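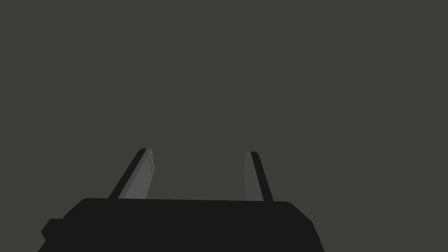 Figure 1. Gripper with its two fingers apart (computer rendering).

Home | Current Issue | Archive | For Authors | Contact

4. Warm-Up Habits in the Grondmont Badminton Clubs

4.1 Setting and people

The clubs that kindly let us in for this study all play in the Cerent league, a friendly and rather loosely run indoor badminton competition that covers Grondmont and the smaller towns along the valley, with Dosden at its southern end. Most of the players are adults who took up the game after school, or who played as children, drifted away, and came back when a neighbor or a coworker needed a doubles partner. They play in the evening, usually in school gyms that have to be given back at a fixed hour, and this matters a good deal more to the story than we expected when we first wrote our plan. A club that has paid for its courts until closing time looks at the clock the moment the nets are up, and anything that isn't a game starts to feel like a cost.

We followed the clubs over 4 seasons. In that time we received 1,164 completed questionnaires from players and 1,683 session logs from the people running club nights, who filled them in by hand and dropped them in a box by the door or typed them up at home, whichever suited them. The last logs reached us on 22 Jul 2018, well after the season's final matches, and we are grateful to the club that found a whole folder of them behind a cabinet and took the trouble to mail it. We had closed the data file by then, but we opened it again, and the tables in this section include those late pages.

A word on who is missing. Junior sessions were left out, as they are led by coaches who follow a set routine, and the routine would have told us about the coach more than about the children. We also left out the wheelchair group at the Policarpio hall. We were very sorry to do this. The group uses its own warm-up, built on shoulder and trunk work, and folding it into a form written for standing players would have done it no justice. We hope to give that group a paper of its own.

4.2 What we asked, and how the form changed

The player questionnaire began with simple matters: how long the person had played, how often, singles or doubles or both, and whether they had been kept off court by an injury during the season. Next came the part we cared about most, on what the player does between walking into the gym and the first serve that counts. We started out with a checklist. It had jogging, skipping, arm circles, lunges, shadow footwork without a shuttle, gentle rallying, and a line for anything else, and the line for anything else turned out to be where people really opened up. They told us about walking to the hall quickly on purpose, about carrying the net posts, about hitting clears with whoever was nearest until somebody called for a proper game.

After reading those answers we rewrote the form before the second season. "Carrying and setting up equipment" became an item, and so did "walking or cycling to the session," and we split gentle rallying into rallies at the net and rallies from the back of the court, because the demands on the shoulder are so different. This means that the first season can't be compared line by line with the later ones, and we have not tried to do so. Where a table covers the whole study, it uses only the items that stayed the same throughout.

The session log was shorter. It asked when the doors opened, when the first game began, whether anyone led a group warm-up, how full the courts were, and whether the hall felt cold. That last question has no thermometer behind it. We asked for the impression of the person filling in the log, and we treat it as an impression in everything that follows.

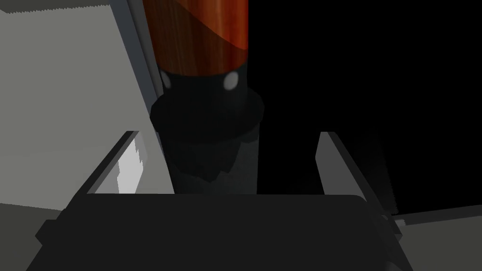
4.3 What players do before the first game

By far the most common warm-up in these clubs is badminton itself. Players pick up a racket, find a half court, and hit to each other at an easy pace, with a bit of talk about work or the weather in between. Jogging and skipping were mentioned much less often, and mostly by people who had played another sport seriously, such as handball or track, and had kept the habit. Lunges fell somewhere in the middle. Several players wrote that they did lunges only if the floor space behind the court was free of bags, and having stood in those halls ourselves, with coats and tubes of shuttles and thermos flasks all along the wall, we understood exactly what they meant.

The length of the warm-up varied a lot with the time of arrival. Players who came early rallied for a good while, simply because the others hadn't come yet. Players who came late often went straight into a game. This was most marked in doubles, where three people may already be standing on court waiting for the fourth, and it takes a strong character to say that one would like a few minutes of footwork first. Many people told us in the open comments that they knew they ought to warm up, and that they did so before league matches, but that on ordinary club nights it felt like keeping their friends waiting.

Group warm-ups were uncommon at the start of the study and became a little more common later on. We would be careful about reading much into that. Taking part in a study about warming up is likely to make a club think about warming up, and at least one of the Dosden clubs told us outright that the form on the notice board had shamed them into it. In the clubs where a group warm-up did take hold, it was short, it began at the same minute every week, and it was over before the first court was fully set up, so that no playing time was lost. The content seemed to matter less to people than the timing. One club did shadow footwork to the corners of the court, another did relay runs along the sidelines with a good deal of laughter, and both kept it going into the spring.

In the coldest part of the year, session leaders who marked their hall as cold also tended to note a later first game. We had rather expected the opposite, that people would hurry to get moving. Reading the remarks next to the answers, we think the explanation is quite ordinary: when the hall is cold, people keep their jackets on and stand around talking near the door.

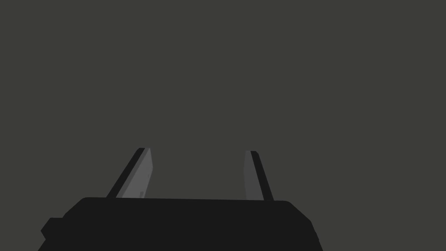 The Policarpio hall, which has a small room beside the courts with a radiator in it, had some of the latest starts of all, and also some of the warmest comments about the company.

4.4 Injury reports

We come now to the part that readers who play the game will most want to see, and here we have to ask for a little patience. Of the players who filled in a questionnaire, 69 reported an injury that they themselves linked to the first game of an evening. Calf and Achilles complaints led the list, followed by the shoulder and the lower back. These are self-reports, given at the end of a season and from memory, and a person who was hurt in the first game may well remember having skipped the warm-up more clearly than a person who skipped it and played happily on.

With that said, the pattern in the comments was steady enough to be worth setting down. Players who described a first-game calf injury very often described a rushed arrival as well: parking trouble, a late meeting, changing shoes at the side of the court while partners waited. Age came up too, usually with good humor. Returning players, who had been quick on their feet in their youth and remembered it well, wrote about reaching for a drop shot that they would once have reached easily. We did not find the same thing among people who had learned the game as adults, although that group was smaller and played less often, and we would not want to lean on the difference.

Clubs that would like to act on this can begin with the arrival period. A fixed start, even a very short one, gives the late player a reason to be on time and gives the early player some company. In April, when the league season winds down and the halls are easier to book, several Grondmont clubs tried opening the doors earlier and leaving the nets down until everyone had moved about a bit. The logs from those evenings are few, and they are reported separately in Section 5 together with the interviews.

Share 4 | Comments 0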